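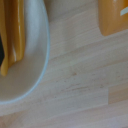 Le bol blanc, sur le bois clair.

Catégorie : Carnet de cuisine / Les soupes et le reste

Depuis que les soirées ont raccourci, je me suis remise au bouillon. Pas au cube jeté dans l'eau bouillante (encore que j'en ai toujours une boîte au fond du placard, on ne va pas se mentir), mais au vrai, celui qui prend l'après-midi et qui embue les vitres jusque dans le couloir. J'en parle chaque année en décembre, je le sais bien, et les plus fidèles d'entre vous vont soupirer. Mais cette année j'ai des nouvelles, et j'ai surtout une marmite neuve !

Enfin, neuve. Elle vient d'Angelica Dagdag, ma voisine du dessus à l'époque où j'habitais Villanueva, qui a décidé de vider sa cuisine avant de déménager chez sa fille. Elle m'a téléphoné un soir pour me demander si je voulais « la grosse », et j'ai dit oui sans savoir de quoi elle parlait. C'était une marmite en émail, profonde comme un seau, avec un couvercle qui ne ferme plus tout à fait et un petit éclat près de l'anse. Je l'ai rapportée sur mes genoux dans le bus et je crois bien que je souriais toute seule.

Chez mes parents, le bouillon se faisait le soir, une fois la vaisselle rangée. Ma mère mettait les os dans l'eau froide, une pincée de sel, le vert des poireaux qu'elle avait gardé de la semaine, et elle laissait la casserole tout au bord du feu pendant qu'elle repassait devant la radio. Je m'endormais avec cette odeur-là. Longtemps j'ai cru que toutes les maisons sentaient pareil, et la première fois que j'ai dormi chez une camarade j'ai trouvé que chez elle il manquait quelque chose, sans pouvoir dire quoi. Je lui en ai reparlé il y a peu, à ma mère, et elle ne se souvenait ni du repassage ni de la radio. Pour elle, le bouillon, c'était surtout une façon de ne pas jeter les carcasses.

Bref, la marmite. Je l'ai étrennée avec un bouillon de volaille tout simple : deux carcasses que le boucher m'a mises de côté, trois carottes, un oignon coupé en deux et noirci à sec dans la poêle, une branche de céleri, du laurier, quelques grains de poivre. On couvre d'eau froide, on monte doucement, et on écume pendant 20 minutes en restant à côté (c'est le moment où je téléphone à ma sœur). Après, on baisse au plus bas et on oublie. Mon premier essai est resté trop pâle à mon goût. Pour le deuxième, j'ai passé les carcasses au four avant de les mettre à l'eau, et là, mes amis, quelle couleur !

Jayson Samonte, que certains d'entre vous ont connu à l'atelier soupe de Trandton, m'a écrit pour protester. Il ne sale jamais avant la fin et il trouve que l'oignon brûlé donne de l'amertume. Nous avons échangé là-dessus une correspondance beaucoup trop longue pour deux adultes, avec des photos d'oignons à différents stades. Je lui concède le sel. Comme le bouillon réduit, on se retrouve vite avec quelque chose d'immangeable si on a eu la main lourde au départ, et ça m'est arrivé assez souvent pour que je me tienne tranquille. Pour l'oignon, je ne bougerai pas.

Ensuite vient la question de ce qu'on en fait. Le premier soir, je le bois tel quel, dans un bol, très chaud, avec une tartine. Le lendemain, j'y jette des petites pâtes et ce qui traîne de légumes. Le surlendemain, je fais un risotto, ou bien je congèle. J'ai essayé les bacs à glaçons, dont on me dit tant de bien, et je n'ai jamais réussi à m'en servir correctement : les glaçons de bouillon prennent le goût du congélateur et finissent oubliés derrière les petits pois. Je suis revenue aux bocaux, remplis aux trois quarts, avec une étiquette. L'étiquette est importante chez moi, vu que j'ai décongelé un jour du jus de rhubarbe pour faire cuire du riz.

Trinidad Padilla, une lectrice, me demandait dans les commentaires du mois dernier s'il fallait dégraisser. Moi, je laisse la marmite refroidir, puis elle passe la nuit au frais, et le matin j'enlève la graisse figée à la cuillère. Je la garde pour les pommes de terre. Je sais que beaucoup de gens la jettent, et chaque fois que je l'apprends j'ai un petit pincement. Essayez donc une fois, avec des rattes coupées en deux et beaucoup de thym, four bien chaud, on compte jusqu'à 60 minutes si elles sont grosses. Vous m'en direz des nouvelles.

J'ai aussi promis de raconter le bouillon de légumes, et j'y viens, mais je n'en suis pas encore contente. Il me manque de la profondeur. J'ai mis des champignons secs, puis une croûte de fromage, puis une cuillerée de miso sur les conseils de Renato Dizon, et à chaque fois c'est bon, mais c'est bon autrement, et je perds le goût des légumes en route. Si l'un de vous a une piste, je prends. Je pensais essayer avec des fanes de radis et un morceau de fenouil la semaine prochaine, si j'en trouve encore au marché.

Il faut que je vous laisse, j'ai une fournée de carcasses qui dore et Angelica qui doit m'appeler pour savoir si « la grosse » se plaît chez moi.

Articles récents
Le pain rassis, deuxième partie
Un week-end à Grollside sous la pluie
Que faire d'un chou entier quand on vit seule
La confiture de coings de Teodoro Panganiban
Vos questions sur les bocaux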